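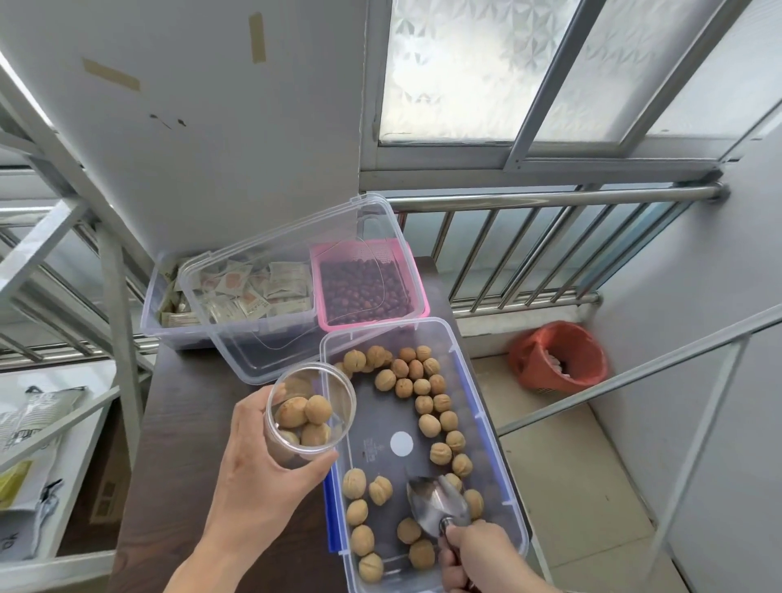

## Chapter 5: Who Moves, and Who Stays

Most small regions don't lose people evenly. A district can keep the same total population for years while its make-up changes a great deal. Young adults leave to study or work, retired people move in for the cheaper housing, and the headcount hides both. This chapter looks at internal migration, meaning moves made within one country, and at how planners measure it.

We begin with net migration. It is the number of people who moved into a region over a set period, less the number who moved out. A region with 300 arrivals and 250 departures has a net gain of 50. The figure is easy to work out but it throws away a lot. A second region might reach the same 50 with thousands of people coming and going, and its schools, rental market and clinics would be under a very different kind of strain.

For that reason we'll also use turnover, which adds arrivals and departures together. In the case above, turnover is 550. Divided by the resident population, it gives a rate that can be compared between large and small places.

### Age and distance

Age is the strongest single guide to who moves. Rates climb steeply in the late teens, peak in the twenties and fall away through middle age. Some regions show a second, smaller rise near retirement. Distance matters too — most moves are short, often within the same labour market, and many never cross a regional boundary at all. Where the boundaries are drawn therefore affects how much migration is recorded.

The main case study is Midthorpe, a farming and light industry district with one mid-sized centre. Natalia Olvera's survey of school leavers there found that those who left often meant to return, but gave no date for it. Rizwan Mohmand later used the same area to compare address registers with census answers. His work is covered in section 4, along with the problem of people who are registered in one place and live in another.

### Before you start

You should be comfortable with rates and percentages, and with reading a population pyramid. If you aren't, go back over Chapter 4. Terms printed in bold in the following sections are defined in the glossary.

The exercises use the Midthorpe tables at the back of the book. Round rates to one decimal place, and keep arrivals and departures in separate columns until the final step.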